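The phone at the Besdale office rang at 24 past. Youssra let it. Four rings, five. Then nothing.

"Could of been him," Abdelghani said.

"Could of been anyone."

She went back to the table. Yellow flowers, orange flowers, no card. They'd come that morning and she had signed for them without thinking. Stupid. You don't sign for things, not with 3534 still owed to Jivska and the lease up in December.

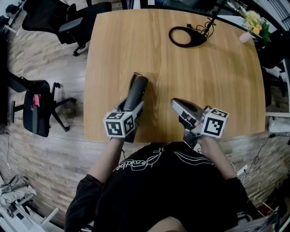
"You want me to call the florist?"

"No."

"I'm going to call the florist."

"Abdelghani. Sit down."

Plenty of chairs. He picked the one with the pink thing on it, saw it, picked another. Rolled it over with his foot. Rolled it back. She wanted to scream.

Last time it was flowers too. Flowers, then a call, then Groduda's people at the door asking for 580 in cash, very polite, wiping there feet.

Quiet. The long bench at the back, the cords all over the floor. She could hear her own watch.

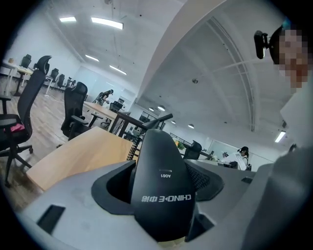 It rang again.

He looked at her. She looked at the phone. Two rings. Three. Her hand was out before she'd decided.

"Hello?"

Breathing. Then an old woman's voice, way too loud.

"Did they come? The flowers? I told him yellow."

Youssra sat down hard on the pink thing.

"Mom," she said.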